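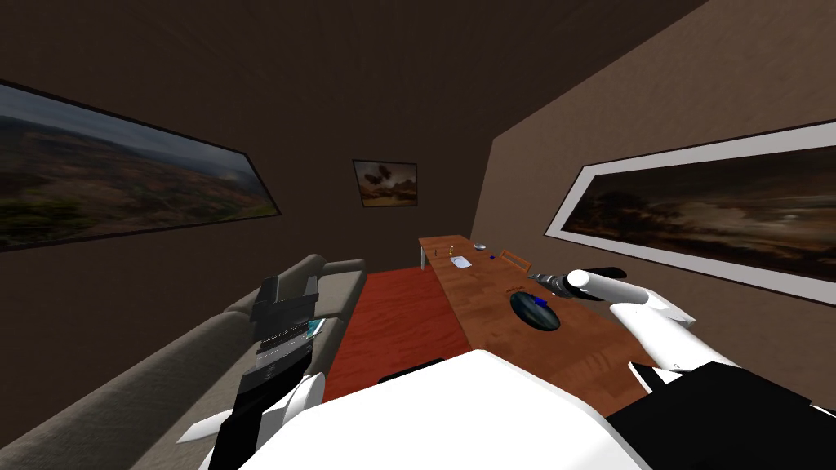
Figure 7.1 Simulated living room from the robot's head height, with a handheld tool held over the table. The torso hides much of the rug and the near part of the table.

Chapter 7
Self-Occlusion and Contact Faults

In February a two-armed service robot under test at Wulton struck the edge of a table while carrying a tool across it. The arm controller logged a torque limit, stopped, and held position for 30 seconds before an operator released it. No one was hurt. The gripper housing cracked and had to be replaced.

The fault was first blamed on the wrist joint. Kurek and Magsi replayed the run in simulation and found the joint sound. The planner had treated the area behind the robot's own torso as free space, when it should have been labelled unknown. The error appeared at step 501 of the log, 18 steps ahead of contact.

This chapter deals with faults of that type. Section 7.1 defines occluded, free and unknown volumes. Section 7.2 covers body masks and their calibration. Section 7.3 sets out the stop behaviour required of an arm holding a tool near furniture. The Wulton log is used throughout, and readers should review the joint limit tables in Chapter 2 before starting.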